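Tuesday Morning on the Pultwood Marsh

The boat ramp at Pultwood has room for nine trailers, and by 4:30 on a Tuesday morning in November seven of the spaces are taken. The hunters do not talk much. They load decoys, check the plug in the back of the boat, and push off one at a time so the wakes do not stack up in the channel.

Pultwood is public ground, all 1,189 acres of it, and it has been hunted for ducks longer than the county has kept records on it. It sits where Pacheco Creek flattens out below the town of Lurkville. The water is knee deep over most of the marsh and waist deep in the old creek bed, which you will find whether you are looking for it or not. Bring waders that reach the chest.

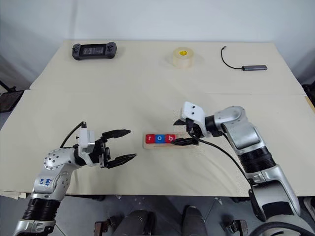
Two arms above a table covered with cream-colored paper.

The marsh is first come, first served. There are no assigned blinds and no drawing. Hunters are asked to keep 200 yards between parties, and most of them do. When the ramp is full, the regulars turn around and drive to the walk-in lot on the east side, where a levee trail leads to the shallower ponds. It is a long walk with a bag of decoys, but teal like those ponds and the pressure is lighter.

Early in the season the birds are mostly teal, wood ducks and a few local mallards. Once the lakes up north freeze, the gadwall and pintail show up, and the number of trailers goes up with them. A north wind and a low ceiling will bring birds in all morning. On a clear, still day the shooting is usually over by 8:00, and the people who stay are there for the coffee.

A dozen decoys is plenty for the ponds. On the open water at the Sotuvar end you will want three dozen or more, set with a wide gap on the downwind side. Ducks land into the wind, and they want a place to do it. Calling is another matter. By December these birds have heard every call sold in the state, and the hunters who do best here call softly and quit as soon as the ducks turn.

Nontoxic shot is required, as it is for waterfowl everywhere. Most people shoot a 12 gauge with No. 2 or No. 3 steel and an improved cylinder or modified choke. A 20 gauge will do the job over decoys if you keep your shots close. Pass shooting from the levee is legal but it loses a lot of birds in the cattails, and without a dog you may not find them.

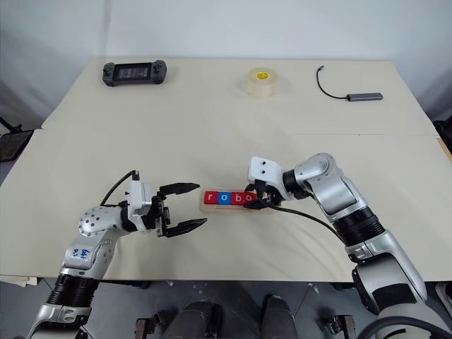 Page 46

Dogs do most of the hard work at Pultwood. The bottom is soft, and a person crossing 100 yards of it after a crippled bird will be worn out by the time he gets there. Labs are the usual choice, with a few Chesapeakes and the odd Boykin. A neoprene vest is a good idea after Thanksgiving. So is a stand, which keeps the dog out of the water between flights and straps to any of the dead willows along the creek.

The marsh was in poor shape not long ago. A broken gate on the Sotuvar canal let the water run out each summer, and the smartweed and wild millet gave way to willow and cattail. The gate was replaced and 760 acres were drained, mowed and flooded again on a schedule. Food plants came back in the second year – thick enough in places that a boat motor will not run through them.

Some of the older hunters are not happy about the mowing, which took out cover they had used for years. They also say the new water level leaves the west ponds too deep for puddle ducks in a wet fall. They are probably right about that. The birds on this morning stayed well to the east until the sun was up.

By 10:00 most of the boats are back. One party of three has a mixed bag of gadwall and teal, another has a single drake wood duck, and two have nothing. Shooting ends at noon and boats must be off the water by 1:00. The ramp is gravel, and it gets slick, so bring four-wheel drive if you have it.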